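4.2 Setting and tasks at the Hartley site

The study site is a grocery distribution and order-picking operation run by Drestora outside the town of Hartley. Packaged snacks and crackers are kept on open shelving, and customer orders are picked one box at a time. Before the change described in this paper, all picking was done by hand in two shifts. Clomow, the supplier of the arm, installed it in August along with its order software, Norkulen.

Figure 3 shows the kind of stock involved in the tasks we followed.

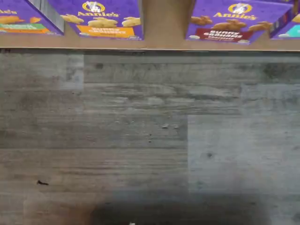
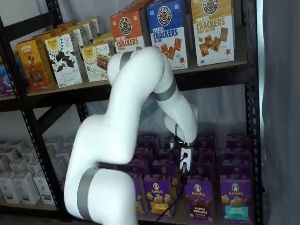 Figure 3. Boxed snacks on shelving at the study site. Both pictures include purple Annie's boxes.

Page 11

Order picking in this aisle consists of three tasks: reading the order line, finding the right product, and removing a box without disturbing the others. Pickers told us that the second task takes the most attention. Several flavors from one brand share the same box color, and the difference is often a small label near the bottom of the front. A new picker learns to look at the label first. Experienced pickers mostly rely on position, and they are slowed down when a product has been moved.

After installation, the arm took over single-box orders from the lower shelves. The pickers kept mixed orders, damaged stock and anything the software could not match. Over the observation period Norkulen logged 2978 pick attempts, of which 300 were passed to a person. The log records the time and the shelf position but gives no reason for the handover. We therefore sat with the pickers and asked them to note a reason each time.

The most common reason was placement. A box that had been pushed back or turned on the shelf was easy for a person to take, but it was often passed on by the system. As a result, straightening the rows became a regular part of the job. It had been done before, usually at the end of a shift, but it was now done several times a day and had no line in the work schedule. Jade Nuttall, the shift lead, raised this with management in the second week: "We pick less and we tidy more, and the sheet only counts the picking."

The sheet was changed the following month. Straightening and handovers were given their own codes, and the hourly pick target for people was dropped for the aisle. Of the 11 pickers we interviewed, most described the work as less tiring on the legs and back. Views on pace were mixed. Some liked having longer stretches without an order in hand – others found the handovers disruptive, as they came at uneven intervals and usually meant walking back from another aisle.

Two further changes were not planned by the employer. First, restocking moved from the afternoon to before 6 a.m., so that people and the arm would not need the same shelf at once. This suited the early shift poorly, and two pickers asked to be moved. Second, knowledge about where products stood became less shared. Pickers who seldom handled single-box orders said they no longer knew the lower shelves well, and they took longer there when the arm was stopped for service on Tuesday mornings.

No jobs were cut during the study, but one vacancy was left open. We return to the question of staffing in Section 5, where the handover notes are compared with the interview material.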